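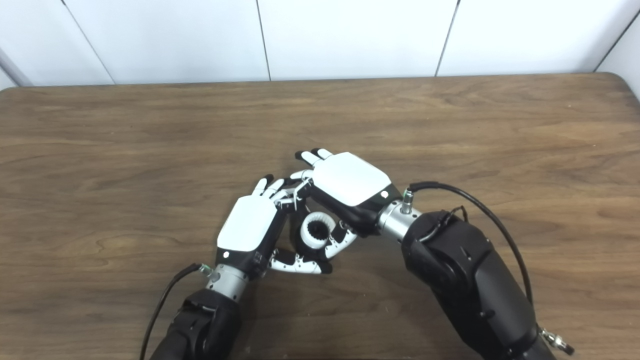
Woleck published its tender offer circular this morning, May 21, 2026. I have read all of it, including the tax section. Notes follow, in the order I made them.

Terms. Woleck will buy back up to 20 per cent of its issued ordinary shares at a fixed price of 300p. No strike price range, no auction. You tender at 300p or you don't tender.

Every holder on the register at the record date in June has a basic entitlement, equal to 20 per cent of their holding, rounded down to the nearest whole share. A basic entitlement tendered in full is accepted in full, provided the offer goes ahead.

You can tender more than your basic entitlement. Anything above it is an excess application and is met only from entitlements other holders leave unused. If excess applications are greater than the unused pool, they are scaled back pro rata.

Worked example, using my own holding. 1,998 shares. 20 per cent is 399.6, so the basic entitlement is 399. Cash due at 300p is £1,197. Shares left, 1,599.

The rounding costs me six tenths of a share. It matters more if you hold four shares. Twenty per cent of four is 0.8, rounded down to nil. There is no small holder carve-out in this circular, so very small holdings can take part only through excess applications.

Structure. Woleck does not buy from you directly. Bloxham, the broker, buys the tendered shares as principal and then sells them on to Woleck under a repurchase agreement, at the same price. Woleck cancels them.

The extra step is there for tax. If a company buys its own shares straight from a UK individual, the part above the original subscription price is normally treated as a distribution, so income. A sale to a broker acting as principal is normally a disposal for capital gains.

The circular says "normally" too, and carries the usual paragraph on transactions in securities rules. Read that paragraph if your holding is large. I am not a tax adviser and can't tell you what your base cost is.

Stamp duty on the repurchase is paid by Woleck. Tendering holders get 300p with no dealing charge from Bloxham. Your own platform may charge a corporate action fee.

On that point, Usenside customers should check their account messages. Usenside holds through a pooled nominee, so the registrar sees one large holder. Allocating the basic entitlement between clients is done by the platform, and its internal deadline is earlier than the one in the circular.

Pooled nominees also raise the rounding question again. The entitlement is calculated once on the pooled total, then divided. I have asked Usenside how it treats fractions between clients. No reply at the time of posting.

Now the value question, as most of the messages I've had are on this. "Is 300p a good price?" It depends on what you think the shares are worth before the offer. The rest is arithmetic.

Suppose you think a share is worth 280p with the cash still in the company. Woleck pays out 20 per cent of its shares at 300p, so 60p for each share now in issue. That leaves 220p of value spread over 80 per cent of the shares. 220 divided by 0.8 is 275p.

So someone who tenders exactly their basic entitlement has 20 per cent at 300p and 80 per cent at 275p. 60 plus 220 is 280p. No gain, no loss, before tax.

Someone who tenders nothing holds shares worth 275p and is down 5p on each. That 5p goes to whoever took up the excess. A premium tender moves value from holders who ignore it to holders who apply for more.

Reverse it. If you think the shares are worth 320p, then 320 less 60 is 260, divided by 0.8 is 325p. Holders who sit still gain, and those who sell at 300p pay for it. The same offer suits different people in opposite ways.

All of the above assumes full take-up and ignores costs. Advisers' fees and stamp duty come out of the remaining company, so shave a little off both results.

Someone on Gurus has posted that "your percentage ownership falls if you tender". Only if you tender more than your share of the total. Tender the basic entitlement in a fully taken up offer and your percentage is unchanged, apart from rounding. You own fewer shares of a smaller number.

Another Gurus post says a holder who does nothing is diluted. The opposite is true for ownership. Their percentage rises. What may fall is the value behind each share, as in the 280p case. These are separate measurements and the thread there mixes them up.

Funding. The circular says existing cash, from the disposal of the coatings division. No new borrowing. Lightfoot (Wayne Lightfoot, finance director) confirms in his section that distributable reserves are sufficient, by reference to interim accounts filed for the purpose.

Interim accounts matter here. A buyback of this kind has to come out of distributable profits shown in relevant accounts. The last annual accounts predate the disposal, so the profit on it wasn't in them.

Conditions. A special resolution at the general meeting in June, and no material adverse change before completion. The board can also pull the offer if it thinks it is no longer in holders' interests. That wording is standard and wide.

Special resolution means 75 per cent of votes cast. Voting for the resolution does not commit you to tender, and voting against does not stop you tendering if it passes. Two forms, two deadlines.

Directors intend to tender nothing. Endang Harahap asked me whether that's a signal. Weak evidence that they think 300p is low. Also consistent with not wanting to be seen selling. I would not put a number on it.

Why not a special dividend? The circular gives it one paragraph. A tender gives holders a choice, a dividend pays everyone and is taxed as income outside an ISA or pension. The cost is complexity, and holders who don't read their post.

Share options are not adjusted, according to the additional information section. With a special dividend they often are. I'd like to see the remuneration report on how the earnings per share targets are treated once the share count drops.

My own position - I will tender the basic 399 and apply for no excess. I value the shares close enough to 300p that the difference isn't worth an opinion.

Correction to the post on funding: the interim accounts are described as "to be filed" before the general meeting. I wrote "filed". Everything else there stands.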